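Company > Who We Are > About Vorberg

Search this site Enter part number or keyword Go

About Vorberg

Vorberg supplies replacement rubber and elastomer parts to repair shops, water utilities and small equipment makers. The catalog covers O-rings, flat gaskets, bumpers, diaphragms and cut sheet. Custom profiles are made to drawing or to a worn sample sent in by mail.

The company was started by Tamara Stelmakh and Mohsin Paracha in a leased unit in Navstead. The first product line was flat gaskets for irrigation pumps. Molded parts were added after the purchase of two compression presses from the Vakulenko works, and both presses are still in daily use. Extrusion is contracted out to Firow.

Materials and hardness

Stock compounds are nitrile, EPDM, silicone and natural rubber. Hardness is given on the Shore A scale and is printed on every bag label together with the batch number and cure month. Nitrile is the usual choice for oil and fuel. EPDM is used for water, steam and outdoor work and should not be used with petroleum oils. Customers who are unsure should state the fluid, the temperature and the pressure when ordering.
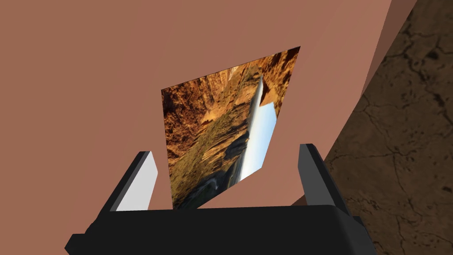

Simulated two-finger gripper with a light gray pad on the left finger's inner face.

Molded orders are accepted from 100 pieces. Cut gaskets have no minimum. Standard tolerance on cut parts follows the drawing note; where the drawing has no note, the shop tolerance sheet applies and a copy is sent with the quote. Sheet is kept flat, out of sunlight and away from electric motors.

Testing

Iveta Čierny runs the test room. Each batch is checked for hardness and compression set before release. Test slabs are kept for 5 years. Reports are sent by e-mail on request and there is no charge for the first copy.

Staff and contacts

Drawings and tooling: Volodymyr Panasiuk
Orders and returns: Setareh Babaei
Quotes over 105 line items should be sent as a spreadsheet.

The counter is closed for stock count during the first week of April. Mail orders received in that week are shipped the week after.

Page last revised March 2023

Comments (3)

gasketguy_nw
Do you still cut cork-rubber sheet? It was in the old printed catalog but I can't find it in the search.

Setareh B. (Vorberg)
Yes, in two thicknesses. It is listed under Sheet, Composite. Send the outline and bolt pattern and we will quote it.

P. Renner
Ordered EPDM diaphragms for a well pump. Bag label had the batch number as stated. Would like to see the tolerance sheet posted as a download.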